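# Règles de bonne pratique pour la collecte de démonstrations à deux préhenseurs tenus en main

Rapport de projet, Thu Bạch et Seren Parri, 26 novembre 2022
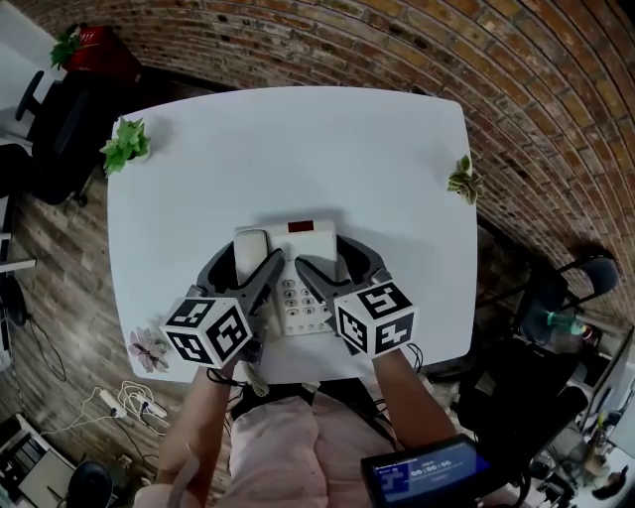

*Figure 1. Saisie bimanuelle d'un téléphone fixe sur la table blanche ; chaque préhenseur porte un cube à marqueurs.*

## 1. Objet du rapport

Le projet Skeleo constitue un jeu de démonstrations de manipulation à deux mains, enregistrées par un opérateur humain équipé de préhenseurs portatifs. Le cahier des charges fixe un volume de 2 000 démonstrations retenues. Le présent rapport porte uniquement sur les règles de travail appliquées pendant la collecte : préparation du poste, suivi des marqueurs, conduite d'une prise, critères de rejet, sécurité de l'opérateur. L'apprentissage des politiques de commande est traité dans le rapport du binôme Rees.

La première version des règles (v1) tenait sur une page et laissait une large part à l'appréciation de l'opérateur. Un lot pilote de 196 prises a été enregistré sous ce régime. Sa relecture a conduit à en écarter 24, pour les motifs détaillés en section 5. La version 2, décrite ci-dessous, en est issue.

## 2. Textes de référence

Aucune norme ne couvre exactement notre cas. Les préhenseurs sont portés par une personne et il n'y a pas de bras motorisé dans la boucle au moment de l'enregistrement. Nous avons néanmoins consulté les documents suivants :

- ISO 12100, pour la méthode d'appréciation du risque (identification des phénomènes dangereux, estimation, réduction) ;
- ISO 10218-1 et 10218-2, pour le vocabulaire et en prévision de la phase de rejeu sur robot ;
- ISO/TS 15066, consultée pour la même phase, sans application à la collecte ;
- le règlement intérieur du laboratoire Haddale, qui s'applique à tous les postes.

Les règles du chapitre suivant sont internes. Elles emploient « doit » pour une exigence et « devrait » pour une recommandation. Un écart à une exigence entraîne le rejet de la prise ; un écart à une recommandation est consigné dans le journal.

## 3. Préparation du poste

### 3.1 Plan de travail

**R1.** L'objet manipulé doit être posé dans la zone atteignable par les deux mains sans flexion marquée du tronc. Pour le téléphone, il s'agit de la moitié de la table la plus proche de l'opérateur.

**R2.** Les objets de décor (les petites plantes en pot de la figure 1, par exemple) doivent rester hors de la trajectoire prévue des mâchoires. Leur disposition est notée en début de série et reste fixe jusqu'à la fin de celle-ci.

**R3.** Tout cordon solidaire de l'objet est considéré comme une partie de l'objet. Sa position initiale doit être notée au journal : sur la table, pendant au bord, ou enroulé. La v1 n'en disait rien, et les prises du pilote ne sont pas comparables entre elles sur ce point.

**R4.** La surface devrait être mate et de teinte uniforme. Si des reflets apparaissent sur les marqueurs dans le flux de contrôle, l'éclairage est modifié avant le début de la série.

### 3.2 Sol et câblage

**R5.** Aucun câble ne doit traverser la zone de déplacement de l'opérateur. Les multiprises sont placées sur le côté du poste et les câbles en excès regroupés par bandes autoagrippantes.

**R6.** Les sièges non utilisés doivent être écartés du côté de la table où se tient l'opérateur.

**R7.** Les bouteilles et autres récipients de boisson ne sont pas admis sur la table. Ils devraient être rangés sur un bureau, à l'écart des alimentations électriques.

L'application de R5 est la plus coûteuse en temps. Le poste est partagé avec un autre projet et le câblage est à vérifier à chaque reprise. Nous n'avons pas trouvé de solution durable ; une goulotte au sol a été demandée.

## 4. Suivi des préhenseurs

### 4.1 Marqueurs

Chaque préhenseur est équipé d'un cube blanc imprimé de motifs carrés noirs et blancs. La géométrie en cube maintient en principe au moins une face exploitable pour la plupart des orientations du poignet. L'estimation de pose se dégrade lorsqu'une seule face est vue sous un angle rasant.

**R8.** Les faces doivent être contrôlées avant chaque série : planéité, propreté, absence de décollement aux arêtes.

**R9.** Les cubes gauche et droit ne doivent pas être intervertis. Les identifiants des motifs sont propres à chaque côté et déclarés dans le fichier de configuration de la session.

**R10.** Tout démontage d'un cube impose un nouvel étalonnage de la transformation entre le cube et les mâchoires, y compris si la même vis et le même perçage sont réutilisés.

### 4.2 Câbles des préhenseurs

**R11.** Les câbles doivent descendre le long des poignets et ne passer devant aucune face imprimée. Une boucle de mou est conservée au poignet, suffisante pour une rotation complète de l'avant-bras.

### 4.3 Équipement porté

**R12.** Le harnais doit être ajusté avant l'étalonnage et ne plus être resserré ensuite. L'écran de contrôle porté par l'opérateur est orienté de façon à rester lisible sans déplacement des mains.

**R13.** Avant le départ, l'opérateur doit vérifier que le chronomètre affiche zéro. Un affichage non nul signale un enregistrement précédent mal clos.

## 5. Conduite d'une prise et critères de rejet

Une prise suit la séquence ci-dessous :

1. préhenseurs ouverts, hors contact, au-dessus de la table ;
2. déclenchement de l'enregistrement et pose immobile ;
3. exécution de la tâche à vitesse régulière ;
4. relâchement complet de l'objet ;
5. pose immobile, puis arrêt de l'enregistrement.

Les poses immobiles des étapes 2 et 5 servent au recalage temporel des flux. Elles étaient facultatives en v1.

Pour les objets à deux appuis latéraux, dont le téléphone, les mâchoires doivent agir sur les flancs du boîtier. Une prise par le combiné seul constitue une tâche différente et reçoit une autre étiquette, car le combiné n'est pas solidaire de la base et le mouvement obtenu n'est pas celui du corps de l'appareil.

| Code | Motif de rejet | Règle concernée |
|------|----------------|-----------------|
| A | Perte prolongée d'un cube dans le flux vidéo | R8, R11 |
| B | Contact avec un objet de décor | R2 |
| C | Absence de pose immobile | Séquence, étapes 2 et 5 |
| D | Étalonnage absent ou périmé | R10, R12 |
| E | Étiquette de tâche erronée | Section 5 |

Le code C est le plus fréquent dans le lot pilote, suivi du code A. Les prises rejetées sont conservées dans un répertoire distinct et ne sont jamais supprimées par l'opérateur. La décision de rejet revient au relecteur, qui ne doit pas être la personne ayant effectué la prise. À deux, cette règle impose une alternance stricte des rôles.

## 6. Sécurité de l'opérateur

L'appréciation du risque a retenu trois phénomènes : chute par accrochage dans un câble, pincement des doigts entre les mâchoires, fatigue des avant-bras. Le premier est traité par R5 et R6. Pour le deuxième, les doigts restent sur la poignée tant que le préhenseur est sous tension. Pour le troisième, une pause est prise à la fin de chaque série, et l'opérateur peut interrompre une série sans justification. Le journal Oltasach comporte un champ prévu à cet effet.

## 7. Limites

Les règles ont été rédigées pour une seule table et deux opérateurs de tailles voisines. R1 devrait être reformulée avec une distance mesurée à partir du bord. La tolérance sur la durée de perte d'un marqueur (code A) est fixée par jugement du relecteur ; un seuil automatique est en cours de mise au point et sera évalué en décembre sur le lot pilote, rejets compris. Le volume de 2 000 démonstrations n'est pas atteint à la date de ce rapport.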